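About Purkeck

Purkeck is a small research company working on one question: how to teach a pair of robot arms to handle cloth. We started in 2022, and cloth is still all we do. Our main product is a method, which we call Cloline, along with the recordings and software that go with it.

What we work on

Rigid parts are easy to describe to a machine. A box has corners, and the corners stay where they are. A shirt or a towel takes a new shape every time it is picked up, and two shirts from the same pack will not fall the same way. Programs written step by step for folding tend to work on the cloth they were written for and fail on the next one.

We teach by demonstration. A trained operator guides two arms through a whole task, such as folding a cloth and moving it to the side, while cameras and joint sensors record everything. A model is then trained to produce the same kind of motion from what the cameras see. Many labs work this way, and we do not claim the basic idea as ours.

What Cloline adds

Cloline changes which parts of a demonstration the model learns from most. When we began, every moment of a recording counted the same. Most of a folding demonstration is travel, with the arms moving through open air, and the model got very good at travel. It was poor at the short stretches where the grippers close on an edge or let go of it.

With Cloline, those short stretches are found automatically from the gripper signals and given more weight in training. We also shift the start of each one slightly in time, so the model sees the approach to a grasp from several points. No extra hand labeling is needed.

The second part of the method deals with mistakes. Operators used to throw out a recording if a corner slipped. We now keep it, as long as the operator recovers and finishes the fold. These recordings turned out to be the most useful ones we had. A model trained without them will often carry on folding a cloth it has already dropped.

What we have found so far

Our current folding model was trained on 219 demonstrations, all collected on our own benches. It handles fabrics that were not in the training set better than our earlier model did, mainly woven cottons and light knits. It is still weak on very thin or slippery material, and on anything with a zipper. Stacked cloths are a problem too, since the grippers sometimes take two layers when they should take one.

We report failures along with successes. Each test run is scored by someone who did not train the model, and a fold that has to be touched by hand is scored as a failure.

How we are set up

We have 6 benches. Each is a white-walled enclosure with two arms facing each other over a white board, and we keep the lighting the same from one bench to the next. Operators work in short shifts, as tired operators make jerky recordings. Tasks are changed during the day for the same reason.

Our software for recording and replaying demonstrations is called Mahama. It is used on every bench and by our partner Festalari, a linen service that sends us worn and mended cloths for testing. New fabric behaves too well to be a fair test.

Working with us

We take on joint projects with laundries, garment makers and university labs. We ask partners to send samples of the real material, and we reply with a short written report on what the method can and cannot do with it. Visits to the benches can be arranged through the office, usually in the morning.

Related pages
Cloline: method notes
Mahama: recording and replay
Scoring a fold: our test rules
Sending us fabric samples
Operator openings, August

Contact | Privacy | © Purkeck | Back to top
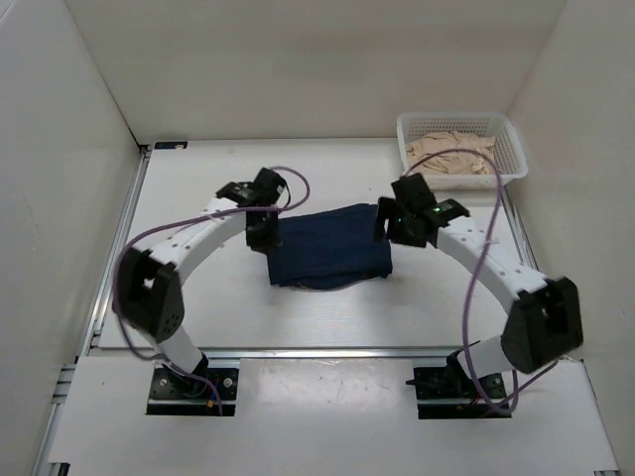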